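Tuesday, bench notes, late afternoon

Started after lunch with a clean folder and a long list, as usual. The plan for this week is to get the first proper set of demonstrations into Fukska (that's the training set, for anyone reading who joined after January), and Meenakshi and I agreed we'd stop at 100 good ones before anybody touches the training script. I do love this part, even if it makes my shoulders ache!

Before recording I went through the gripper-side views at low speed, mostly to settle whether the fingertip stays in view at the distances we care about. It does, and the ridges on the pad come through nicely, which I was a bit worried about after the exposure change.

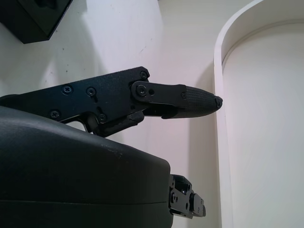 Wrist view, upper finger pointing at the rim of the white curved panel.

We managed 28 episodes by four o'clock. I threw out 4 of them myself (two where I hesitated so long that the arm sat still for ages, and two where I forgot to say the label out loud) and left the rest for Kourosh to look over, as he is a much stricter judge than I am and I'd rather he be strict now than in a month. For the record, I'm using the Skarklow naming scheme, with the operator's initials at the end. Please don't go back to the old one, it took me a whole morning to rename the Becerra files last time.

One thing to keep an eye on in the wrist stream: the big rounded housing takes up a lot of the lower left, and the crop in the loader trims from the right. I'd like to flip that so we keep the fingertip and whatever is ahead of it.

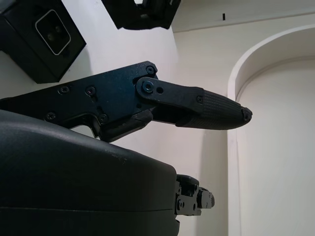 Overhead view and the second arm

Meenakshi wants the arm with the hand in the set too, so we spent the last hour on how the two streams line up in time. The Urker sync tool reported an offset of about 22 milliseconds between wrist and head, and it held through three restarts, so I've put it in the config as a constant and left a note beside it. If it drifts, tell me and I'll do it properly.
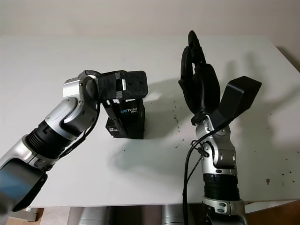

Still on my list for the morning: wipe down the tabletop, ask Kourosh about his rejects, and write out the label words so we all say them the same way. Meenakshi says "approach" and I say "reach," and the transcripts have both. I'm happy to switch to hers. Backup is running now and the drive is in the top drawer when it's done.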